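Demonstration collection (robot learning)

Demonstration collection is the practice of recording a robot while a person directs it through a task, so that the recordings can be used to train a control policy. It is one of the main sources of data for imitation learning, in which a system learns to produce actions from examples instead of from a hand-written program or a reward signal. A single recording is usually called an episode or a demonstration, and a group of episodes gathered under one set of instructions is called a task set.

Background

Remote handling by linked arms came before the use of computers in the field. Early devices were mechanical: the operator moved one arm and a second arm, joined to it by cables or tapes, copied the motion. Electrical links later allowed the two sides to be separated by greater distances. The same arrangement became useful for machine learning once the commands sent to the arm could be stored together with camera images and joint positions.

Interest in two-armed systems with human-like hands grew for practical reasons. Many household objects are shaped for human fingers, and a hand of similar form can hold them in familiar ways. Such hands also have more joints than a two-finger gripper, and are harder to direct well.

Methods

Three methods are in common use. In kinesthetic teaching, a person takes hold of the arm and moves it directly. In leader-follower control, the person moves a lighter copy of the arm and the working arm follows. In motion tracking, gloves, cameras or handheld devices measure the operator's own hands, and software converts the measurements into joint commands. The conversion step, known as retargeting, is a frequent source of error in five-fingered hands, where the thumb of the robot seldom moves exactly as a human thumb does.

Setup of a station

A station commonly consists of a plain table, one or two fixed arms, and at least one camera placed to see both the hands and the objects. Plain surfaces are often preferred for early task sets, and patterned ones are added later to widen the range of conditions. Tape may be used to mark reference positions on the work surface. The objects are ordinary goods, among them bottles, cups, boxes and cloths.

Transparent objects receive special attention. Clear plastic and glass return weak or misleading readings to many depth sensors, and their edges change in appearance with the background. Task sets that pair a bottle with a drinking glass are therefore of value for testing perception as well as grasping.

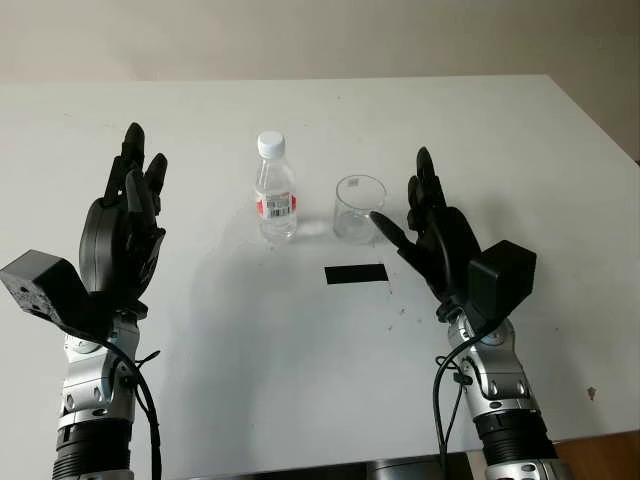 Recording and review

An episode begins from an agreed starting pose and ends when the operator signals completion or failure. The stored record normally includes the images, the measured joint positions, the commanded positions and a short text label. Time stamps must agree across all of these — a small delay between camera and arm can teach a policy to act too late.

Review follows collection. Episodes with dropped images, long pauses or collisions are removed or marked. Practice differs on failed attempts: some groups discard them, while others keep those in which the operator recovers, on the ground that a policy trained only on clean examples has no model for correcting an error.

The Peltcombe collection

The Peltcombe collection, directed by Halina Kurek and Dariusz Witkowska, is a task set for two-handed work on a tabletop. Its first release, dated 11 June 2022, held 2925 episodes recorded by 11 operators. A revision in August of the same year withdrew 400 of them after Bakari Simiyu reported faulty time stamps. The labeling guide, written by Danuta Olszewski, requires that each label name the object, the hand used and the intended result.

Limitations

Demonstrations are slow to produce and reflect the habits of the people who give them. Operators may solve the same task in different ways, and a policy that averages between two sound methods can arrive at an unsound one. Results obtained at one station often weaken when the camera, table height or lighting is changed.

See also

Imitation learning
Remote manipulation
Retargeting
Robot hand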